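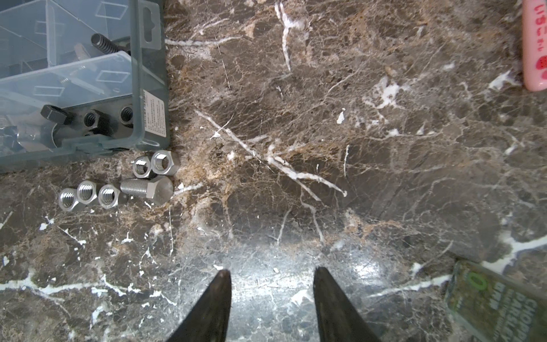 Is the Tratine hammer worth building before the second island?

posted by mudlark_pip

Hi all, I'm 29 hours into Flodovley and I keep going back and forth on this. I have enough Tratine bars for either the hammer or the chest piece, but not both, and the recipe page in my journal only shows the damage number (80, if you were wondering) and nothing about swing speed. I'm playing solo on the normal setting. My current weapon is the bone pike you get from the swamp chest and it's been fine, except the shell crabs near the north dock just laugh at it. I've died to them more than I'd like to admit!

Also, does the hammer need the big forge or can I make it at the camp one? I don't want to haul everything across the marsh again and find out I'm at the wrong bench. Thanks in advance.

saltbucket

Build the hammer. I did it in that order on both of my saves and never regretted it. The swing is slow, like really slow for the first hour until you get used to it, but it cracks shells in two hits and after that the crabs take full damage from anything. You can even swap back to the pike once the shell is gone, which is what I do (the pike has better reach and you can poke them while backing up).

You need the big forge, sorry. The camp one stops at copper. Bring 7 bars, one leather wrap and 200 coins for the smith, because he charges you even if you do the crafting yourself. I forgot the coins my first time and had to sell all my fish. If you go at night the marsh path has fewer leeches on it but more of those lantern things, so pick whichever you hate less. I go at night.

One more thing, the hammer can be upgraded later with a Sarari core and it keeps the same durability bar, so repair it before you upgrade. I wasted a good one that way.

plum_tax

chest piece imo. you can just walk around the crabs

oldferrykey

I agree with the hammer answer for the most part, but check your stamina first. If you haven't found any of the blue mushrooms yet you'll get two swings and then stand there puffing while something bites you. I think I had three mushrooms when I made mine and it felt okay. The chest piece is nice but you find a better one pretty early on the second island, in the flooded tower, behind the stairs. So your bars would be kind of wasted on it.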